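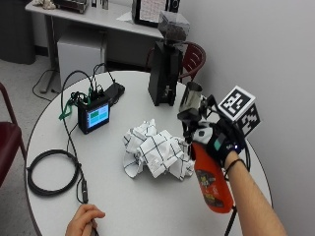

Tabletop Recording at Pladgate: House Rules and Good Practice, Your Questions Answered

Welcome, and thank you for reading this before your first session instead of during it! We wrote the first version of this page in December, mostly to save Sidra Awan from answering the same messages over and over, and it has grown a good deal longer than we meant it to. It covers the glove sessions we run at shared tables, where a person does ordinary household tasks by hand and the recordings go toward teaching robot arms to do the same. The rules on the wall (we call them the Barua rules, after the meeting room where we argued them out) are the short version. What you have here is the long version, with the reasons where we remember them.

If something on this page disagrees with the sheet on the wall, follow the sheet, and please write to Sidra so she can fix one or the other.

Who do these rules apply to?

Everybody at the table, whether you're wearing a glove, holding a cable for somebody else, or just leaning over to see how it's going. People tend to assume the rules are for the wearer, and the wearer is usually the one paying the closest attention. It's the friendly helper reaching across with a coffee who bumps a cord. If you're a helper, we love you, and we'd still like you to read the whole page.

Do I need a robotics background?

Not in the least. Some of our tidiest recordings come from people who had never touched any of this before, possibly because they wipe a table the way they wipe a table at home. You do need to have had the walk-through with Moataz Tawfik or with someone he has signed off. It takes 15 minutes, a bit more if you ask him about the brackets.

What should be on the table before we start?

The things the task card calls for, the recording gear, and as little else as you can manage. For the spray-and-wipe card, that means the cloth and the spray bottle. We do not ask you to strip the room bare, and we're quite firm about this, as a few new people have gone around hiding everything down to the pepper mill. A coffee grinder or a pitcher that lives at the back of a table can go on living there. Real kitchens and break rooms have things standing around in them, and a robot that has only ever seen a clean white table isn't going to be much help to anybody. What we ask is that you don't rearrange the background halfway through a set. If the grinder was there for the first take, leave it there until the last one.

Food and open drinks stay off the table while the recorder is powered. Drinks with lids, too. We tried allowing lids.

Does the cloth have to be folded?

No! Please don't fold it, unless the card says "folded." A crumpled cloth is a perfectly good starting point and a rather hard one for a machine, and we want plenty of them. Pick it up, drop it, and leave it however it lands. Morven Rennie, who reviews the recordings, can spot an arranged crumple from across the room, and she will send it back with a very kind note.

We like cloths with a printed grid or some other plain pattern, as it's easier for the reviewers to see where the fabric has gone when it's bunched up.

How do I look after the marker cube?

The white cube that sits above the back of your hand, with the black-and-white squares on it, is how the fixed camera works out where your hand is and which way it's turned. Treat it as you would treat the lenses of your glasses. Hold the mount, never the faces. Don't put tape on it, don't write on it, and if a face is scratched or lifting at a corner, put the whole cube in the repair tray and take another.

Before each set, hold your hand out over the table and turn it slowly one way and then the other while your partner watches the preview. You're looking for markers that stay clear of your sleeve and of one another's glare. Short or pushed-up sleeves are the rule on the glove side. A narrow bracelet or band is fine if it stays put, but bangles and big watch faces come off.

How tight should the wrist strap be?

Snug enough that the cube doesn't wobble when you give your hand a small shake, and loose enough that you'd happily wear it through a long lunch. If it leaves a mark that hasn't faded by the time you've had a glass of water, it was too tight, and we'd like you to tell us so. Numb fingers, tingling, or a glove that feels warm over the electronics all mean stop, take it off, and tell whoever is running the session. You will never be asked to finish the take first. 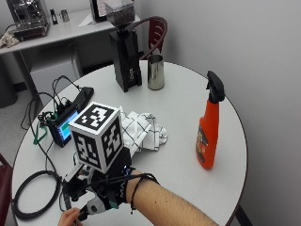 What about all these cables?

Ah, the cables. More than half of Hatem Kamel's notes from last year are about cables, so we'll be a little long-winded, and we hope you'll forgive us.

Spare length gets coiled flat on the tabletop, away from where the hands are working, and the coil should be loose. Don't wrap it around the display unit or around your own fingers. The run between the glove and the recorder should have enough slack that you can reach the far side of the table without pulling anything. Test that with your arm before recording.

Cords that go over the back edge of the table are allowed where there's no better way to get power to it, but only on a side where people don't walk. Chairs on that side get pulled back or tucked in before anyone sits down, and you check that no chair leg is standing on a cord. Connectors that aren't plugged into anything shouldn't hang over the rim. Lay them down on the table.

If a cable has to be moved during a take, use your free hand, move it slowly, and carry on with the task. There's no need to restart. We keep those takes.

Do I have to work in pairs?

For the walk-through and for your first 100 takes, yes. After that you may work alone at a table as long as somebody else is in the room and knows you're there. Two people at one table can both wear gear, but agree out loud who is reaching first. Thắng Từ suggested simply saying "mine" before you reach for a shared object, and it felt very silly for a day or so and now we all do it, including at lunch.

A word about harnesses and vests, for anyone wearing the fuller setup. Put the vest on before the gloves, have your partner check the straps behind you, and keep any cable that passes near your head or neck loose enough to lift clear with one hand. Hair that's long enough to catch should be tied back. And when you're handling one of the small sensor pieces with thin wires coming off it, hold it by the body. Those wires were never meant to carry weight, and we've soldered enough of them.
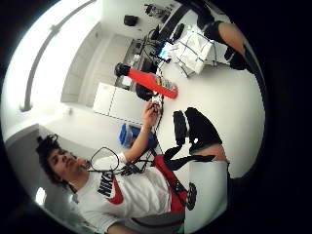
The same goes for taking things off at the end. Gloves first, then whatever is on your arms, then the vest, and nobody walks away from the table while still plugged in to it. If you need the restroom or the phone rings, ask your partner to disconnect you. They won't mind a bit.

What goes in the spray bottle?

Plain water, and only from the bottle rack by the sink. It doesn't matter what the label on the bottle says it once held; if it came off our rack, it has been rinsed and refilled with water. Please never bring a bottle from home, however nice the sprayer is. Spray onto the cloth or the open tabletop, always pointing away from the display unit, the power adapter, and other people. If the card says "grip and place," you don't need to squeeze the trigger at all.

If liquid does reach the electronics, hands off the table, switch off at the wall, and call for Hatem. Don't try to mop up first!

How many takes should I do in a day?

Our ceiling is 170, and we'd be happier if you stopped well short of it. When Jurnamell, our partners on the kitchen tasks, ran their own trial, one very determined person got to 275 and the last stretch had to be thrown out, as the wrist was plainly tired and every reach had gone stiff. Take a proper break whenever you change task cards. Swap hands if the card allows it.

Can I show up in the recording?

Often you will, at least your hands and forearms, and with the hand-held camera quite possibly your face. The lens on that one is very wide and it takes in most of the room. You'll sign the consent sheet before you start, and you can withdraw later by writing to Sidra with your session number. Anyone passing through has to be told that recording is going on. Put the sign on the door, and turn personal screens and paperwork out of view if you can.

Which hand does what?

The card tells you which hand wears the glove. Your other hand is free to steady things, hold a cable, or stay in your lap, and we'd like it to do whatever it would naturally do. Please don't hide it under the table to be polite.

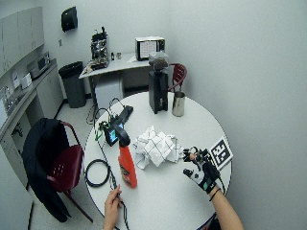

Gloved right hand next to the cloth, with the left hand holding the cable.

What is the Vimamen log, and do I have to fill it in?

Yes, please, every time. It's the shared sheet we use for session notes, and it wants your initials, the task card, the cube you used, and anything odd. "Strap slipped, retightened" is a wonderful note. "Fine" is less wonderful, but we'll take it. Dropped objects, missed grabs, and changes of mind all go in as they happened, and you shouldn't delete a take because it looks clumsy. Morven decides what's kept.

Someone is breaking a rule. What do I do?

Tell them kindly, right then, and if that feels awkward tell Moataz. Any person in the room may call a stop, including visitors, and the session stops until it's sorted out. No one has to justify a stop afterward.

I have a suggestion for this page.

Lovely! Write it on the back of the wall sheet or send it to Sidra. Changes to the rules are read out at the start of the next session, and the old wall sheet gets taken down the same day.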